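Jorkley, the Sorting Arm Built in a Shared Workshop, Is Ready to Share

Penbridge, 20 September 2023 – Hi, I'm Valentin Moulin, and I'm very happy (and a bit short on sleep) to announce that Jorkley is out. Jorkley is a set of plans, printable parts and software for a small bench arm that picks up loose electrical parts and puts them in trays. I built it with Eugénie Bodin at the Plernden shared workshop in Penbridge, mostly in the evenings, and as of today you can download the whole thing for free and build your own.

It started with a box of push-buttons. Le Goff, the little repair shop two doors down from the workshop, was clearing out its back room in May and gave us a crate of old panel switches, all mixed up. I love free parts. I don't love sorting them. Eugénie looked at the crate, looked at the half-finished arm I'd been ignoring since winter, and said "well, there's your job." So that was that!

The arm itself went together faster than I expected. We had a secondhand set of motors, a decent power supply, and a two-finger gripper that Eugénie redrew more times than I'd like to admit. Her first fingers were too smooth and the switches shot out sideways like watermelon seeds. The pads we settled on have a slight angle to them, and they hold a round body much better than a flat pair did. If you only print one thing from our files, print those.

Then came the hard part, the brain. I'm a wiring guy. I can make a motor turn all day long, but getting a machine to tell one switch from another and decide where it goes is a different kind of headache. For a while we were teaching it on the real bench, and every mistake meant somebody on their knees looking for a switch under the drill press. So we moved the teaching into simulation. Eugénie modeled the table, the tray and the switches on her laptop, and from then on the arm could mess up as often as it liked while we ate dinner.

I was a skeptic about that, I'll say so right here in our own press release. I figured a pretend table would teach it pretend skills.

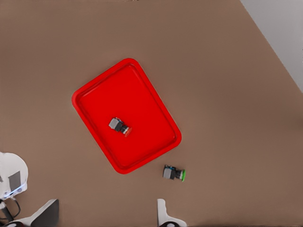 What changed my mind was how quickly we could try odd setups. Turn the tray so it sits crooked to the table. Lay a switch on its side. Put one where it belongs and leave the next one out in the open. On the real bench I'd have gotten bored after a few rounds and started setting everything up nice and straight, and then the arm would only ever have learned nice and straight. The simulated version doesn't get bored. We ran 1192 practice rounds before we let it near the actual crate again.

The final bench test was 124 switches, one at a time, dropped by hand onto the table wherever they happened to land. Jorkley got all but 12 of them into a tray without help. Most of the misses were switches that rolled up against the rim from the outside, where the fingers couldn't get a good bite. We've got an idea for that (a small nudge before the grab) and it's on the list. I wanted the number in here anyway, so you know what you're getting if you build one this weekend.

So what do you get? The download has the part files for the arm and both gripper fingers, a wiring diagram I drew by hand and Eugénie kindly redrew so people could read it, the control software, and the full simulated bench. You can run the simulated bench with no arm at all, and I'd suggest starting there. It's a fun way to spend a rainy afternoon, and you'll find out whether you like this stuff before you spend a dime on motors.

A few things it won't do. It isn't quick – I can still beat it by hand if I've had coffee. It doesn't care for clear plastic parts. And please don't bolt it to a wobbly table, because every bit of wobble ends up at the fingertips. We lost almost a week to one loose table leg, and I would like that week back.

Eugénie asked me to add something from her, so: "Change it. Put your own parts in, make the tray a different shape, break it and tell us how. I got tired of switches months ago and I'd love to see somebody sort seashells or guitar picks."

Plernden will have a build evening for anyone who wants to put one together with company. The shop has printers, soldering irons and a lot of opinions about glue. Bring your own motors if you can, and bring a laptop if you want to try the simulated bench. Beginners are very welcome, kids too as long as they come with a grown-up. Ask at the front desk for the next one.

Le Goff, by the way, got their switches back sorted. They've already given us another crate. This one is all fuses.

Press contact: Valentin Moulin, Jorkley project, care of Plernden shared workshop, Penbridge. Leave a message at the front desk and I'll call you back, usually after dinner.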